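Preltow Summer Show

Last updated: November
By the Bickerstaff local history pages

The Preltow Summer Show was a travelling exhibition of riding, rope tricks and open-air displays that toured the seaside towns every year for 18 seasons. It began as a small horse fair at Bickerstaff and grew, with astonishing speed, into one of the best-loved outings on the coast.

The opening parade was the great draw. Riders, drummers and two painted coaches left the railway yard at 10 in the morning and went the long way round to the showground, so that every street had its share of the fun. At its height the company had 146 performers, and the main stand seated 840 – a splendid size for a show that packed up and moved on every fortnight!

Between the riding displays, visitors could wander through the side grounds. These had a bandstand, a tea tent and the much-loved sand garden, where children dug for prize tokens all afternoon.
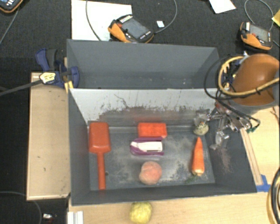

Red-orange toy shovel in a divided grey bin.

The Girkine Riders joined in the fourth season and quickly became the stars of the evening programme. Their lantern ride, performed at dusk with the band playing softly, was so popular that a second showing was added – and that sold out too. Several of their saddles and a wonderful run of posters survive in the Komevico collection.

Related articles
Girkine Riders
Bickerstaff Horse Fair
Komevico poster collection
Seaside parades and processions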